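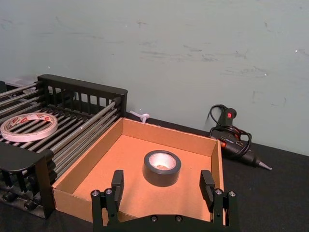

Black tape, cardboard tray.

Ticket 2123
Subject: Newspaper extracts showing under the wrong issue after move to Peren
Opened by: Melina Fragkou, Wadden Local History Room
Opened: Friday, March 15, 2024
Handled by: Athanasiadis hosting and support
Product: Peren (hosted catalogue)
Collection: Plonden Observer, extracts and transcriptions
Priority: Normal, later raised to High
Status: Closed

Problem as reported

We have typed extracts from the Plonden Observer, mostly editorials and council reports from the years during and just after the first war. In the old catalogue each extract was tied to the issue it came from. Since the move to Peren some of them are tied to a different issue. The text of the extract is right and the heading is right, but the link called "Go to issue" opens the wrong paper.

An example is the editorial headed "The Use of the Drill Hall". It complains that the hall was promised back to the town and then let to the Pensions Office. The record in Peren opens a midweek issue whose front page is all cattle prices and a notice about coal. There is no editorial in that issue at all. The right issue is in the system, and I can find it by browsing, but nothing is attached to it.

A reader found this before we did. She was following the drill hall story through the paper and ordered copies from the wrong issue. I would like to know how many are affected before anyone else orders copies.

Steps to repeat

Open the Plonden Observer collection. Search for "drill hall" with the quotation marks. Open the result with the heading above. Choose "Go to issue". Compare the date at the top of the page with the date typed at the foot of the transcription. They don't agree.

First reply from support

Thanks for the clear steps. We see the same here. Could you confirm whether the date at the foot of the transcription was typed from the newspaper itself or copied from the old catalogue? Also, please don't edit any of the affected records yet. If you correct them by hand now, the import log will no longer match the live data and we'll find it harder to see what went wrong.

Reply from Melina Fragkou

Typed from the newspaper in all cases. It was a rule of the project that the date went at the foot exactly as printed, including where the printer got it wrong. I haven't edited anything. I have told the desk not to take copy orders from this collection unless someone has looked at the scan first.

Tried: search index rebuild

We rebuilt the search index overnight. This clears up most cases where a result opens the wrong record. It made no difference. The search is finding the right extract, and the fault is in the link stored on the record itself, so we have ruled the index out.

Tried: clearing the page cache

Also no change. Checked in two browsers, signed in and signed out, with the same result each time.

Tried: re-running the import on the test site

We loaded the export from the old catalogue on to a blank copy of Peren. The same extracts came out wrong in the same way, which tells us nobody moved them after the import. The links were wrong from the first day.

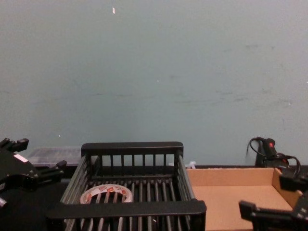

We then went through the export file column by column. The old catalogue did not store a link between an extract and an issue. It stored a volume number, an issue number and a page, and worked out the link each time someone opened the record. Peren needs a fixed link, so the import script looked up the volume and issue number and attached the extract to the first issue it found with that pair.

For most newspapers that would be safe. Question back to the Local History Room: is there any period when the Plonden Observer used the same issue number more than once?

Reply from Melina Fragkou

Yes, and I should have thought of it. During the war the Observer brought out a midweek paper as well as the usual one. It was a single sheet, mostly official notices, prices and casualty lists. The midweek sheet carried the same volume and issue number as the full paper that followed it at the end of the week. The publisher seems to have treated the pair as one issue for subscribers.

The old catalogue got round this with a letter after the issue number, "m" for midweek. I have looked at one of the export files and the letter is there, but in a column of its own called "suffix".

There is a second oddity. The owner died and the paper changed hands in December, after which the new people started the numbering again from the beginning without changing the volume. I don't know if that matters to you, but those issue numbers will also repeat.

Support note (internal, copied to the ticket at the customer's request)

The suffix column was not mapped at import. The mapping sheet has it marked "not used". That is our mistake. The column is blank in nearly all rows, and whoever filled in the sheet took it to be a leftover.

Without the suffix, the midweek sheet and the full paper look identical to the script. The midweek sheet sorts first, so it wins. Every extract from a full paper in a week that also had a midweek sheet would have gone to the wrong place.

Except that it hasn't. Only a small part of them are wrong. We spent a while on this. The reason is that most of the midweek sheets were never scanned and so have no issue record in Peren. Where there is no midweek record, there is nothing for the script to confuse with the full paper, and the link comes out right.

The repeated numbers after the change of owner are a separate matter. The volume field in the old catalogue had been corrected by a cataloguer at some point, with the later run given a volume of its own in square brackets. Peren keeps the brackets. No extracts from that run are linked wrongly.

How many are affected

We compared the date typed at the foot of every transcription with the date on the linked issue. There are more than 275 extracts in the collection. The dates disagree on 28 of them. The list has been sent to Melina as a spreadsheet with the record number, the heading, the issue it is linked to now and the issue we think it should be linked to.

Reply from Melina Fragkou

I have been through the list against the scans. All correct apart from a pair near the bottom.

The letter signed "Ratepayer", about the former hospital huts on the common, has a misprinted date in the newspaper. The printer left the previous week's date on the inside page. We typed it as printed, following the rule. The front page of that issue has the right date. Please link it to the issue with the right front page and leave the transcription as it is.

The short paragraph headed "Public Offices" really is from a midweek sheet, and is already linked to the right one. The date at the foot has a typing error of ours. I'll correct that here once you say we can edit again.

Could the priority be raised? We have a talk coming up on what happened to the requisitioned buildings in Plonden, and people do tend to come in afterwards and ask for copies.

Support: priority changed to High.

Fix on the test site

The import script now reads the suffix. Where an extract has no suffix it looks for an issue record with no suffix, and stops with a warning if it finds none. Before, it would have taken whatever was there. We ran it against the full export. All the links on the list came out as expected, including "Public Offices". The "Ratepayer" letter also came out right, as the script does not look at the typed date.

There was one warning, for an extract from an issue that has not been scanned. It has no link on the live site either, so nothing is lost.

Fix on the live site

We did not re-run the whole import on the live site. Too much has been added by hand since the move -- subject headings, mostly, and some notes on people. Only the link field was changed, and only on the records in the checked list. A copy of the collection was taken beforehand and will be kept until the ticket has been closed for a month.

Editing is open again.

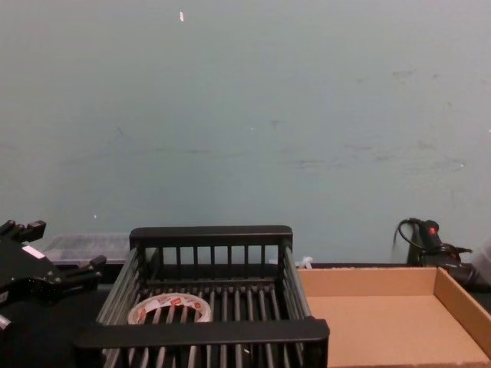
After the fix: checks and remaining points

Melina opened each record on the list and followed the link. All good. "The Use of the Drill Hall" now opens the full paper, with the editorial on the inside page where it should be. The typing error on "Public Offices" has been corrected.

Saved links. Any reader who bookmarked an extract will still reach it. Readers who bookmarked the wrong issue page will still get that page, as it is a real issue and has not moved.

Printed citations. The "Cite this" box takes its date from the linked issue, so citations copied from the affected records before the fix will carry the midweek date. We can't recall these. Melina has put a line on the collection's front page asking readers to check citations against the scan.

Issue labels. The midweek sheets and the full papers still look the same in the browse list apart from the date. Melina asked for the word "Midweek" to show beside the single sheets. Peren can do this from the suffix field now that it is filled. It has been switched on for this collection only.

Unscanned midweek sheets. If these are scanned later, the suffix must be filled in when the issue record is made. The field is not compulsory in Peren and we would rather not make it so for every customer. A note has been added to the top of the data entry form for this collection.

Other collections. The mapping sheet for the Wadden parish magazines was filled in at the same time and also has the suffix column marked "not used". We checked the export and the column is blank all the way down. No action.

Last message from Melina Fragkou

Fine to close. The reader who ordered the wrong copies has been sent the right ones at no charge. She has asked whether the drill hall correspondence carries on into the next volume. It does, but those letters haven't been typed up yet, so she will be using the scans.

Ticket closed by support. Cause recorded as: import mapping, field omitted.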